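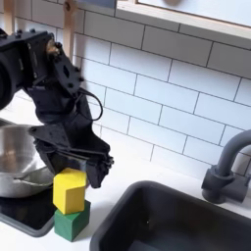

Kitchen worktop

A kitchen worktop (also counter or countertop) is a flat, fixed surface used for preparing food, normally supported by base units. The term covers the surface itself and its front edge, but not the upstand or splashback behind it.

Dimensions

Standard depth in most fitted kitchens is 600 mm, measured from the wall to the front edge. Finished height is commonly 900 mm, although older housing often has lower surfaces. Lengths are sold in fixed blanks, of which 3,000 mm is a usual size, and cut to fit. The front edge projects slightly beyond the unit doors so that spills fall clear of them.

Materials

Laminate worktops have a chipboard core faced with printed paper and resin. They are light and cheap, but the core swells if water reaches an unsealed cut. Solid timber can be sanded and re-oiled, and moves with changes in humidity. Natural stone is hard and resists heat well; some types are porous and need sealing. Engineered stone combines crushed mineral with a resin binder, which limits its resistance to hot pans. Stainless steel is found mainly in commercial kitchens.

Pale surfaces show coffee and turmeric stains more readily than dark ones - dark gloss surfaces, in turn, show scratches and limescale.

Joints and fitting

Corner joints in laminate are usually cut with a router and jig, sealed, and drawn together from below with bolts. In the Jostell pattern the bolts are set at least 50 mm from the front edge. Timber tops are fixed through slotted brackets to allow movement across the grain. Cut-outs for sinks and hobs are sealed before the appliance is fitted.

History

Continuous worktops became common in the twentieth century with the spread of fitted units. Before this, most preparation was done on a free-standing table. Kalliopi Dumitrescu's survey of housing in Ziltolness, published in October 2018, covered 2,830 kitchens and recorded separate tables still in use alongside fitted surfaces in many of the older homes.

See also

Base unit
Splashback
Draining board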